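Notebook, textile bench, Flundano workshop
May 2021

Lint and fiber shedding, black knits. Continuing from the Clondia batch.

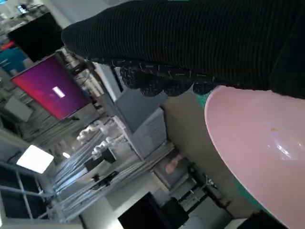

Black rib knit with the scalloped lace trim, pink bowl. White flecks and threads on the lace.

Went back to the shedding problem. The Clondia rib is fine on its own. Trouble starts when it is washed with anything light, and the lace edge collects far more than the body does. Lint roller gets the rib clean in a few passes but does almost nothing on lace, and it pulls at the loops.

Hand wash, sample 1683: 20 minutes soak in cool water, plain detergent, no softener. Drained, rinsed twice, pressed in a towel. Must remember to use the gray towel. The white one put back more than the soak took out, and I had to redo the whole thing.

Second run with a spoon of white vinegar in the last rinse. Trim felt less clingy once dry, but the air in the room was damper than on the first run, so I don't trust the comparison. Repeat when the dehumidifier is back from repair.

Machine wash, mesh bag, 600 rpm spin: worse. Bag was the old Zodby one with the coarse net, and the fluff goes straight through. MacPherson sells a finer mesh. Ordered two, small size.

Drying: flat on the rack, trim smoothed out by hand while damp. Hanging stretches the rib lengthwise and the lace ends up wavy in the wrong places — see the sleeve from the first batch, which is past saving.

Dry brushing with the soft clothes brush, 10 strokes in one direction, works on the rib. On lace use tape wrapped around a finger, sticky side out, and dab. Slow but no pulls. Tweezers for long threads only.

Still to do:
Cut a fresh strip of trim and wash it alone, no rib attached.
Check whether the Clondia dye bleeds above 30 C — no test on this yet.
Label the detergent jars. Two of them look the same.
Write up for the July binder once the mesh bags have had a few washes.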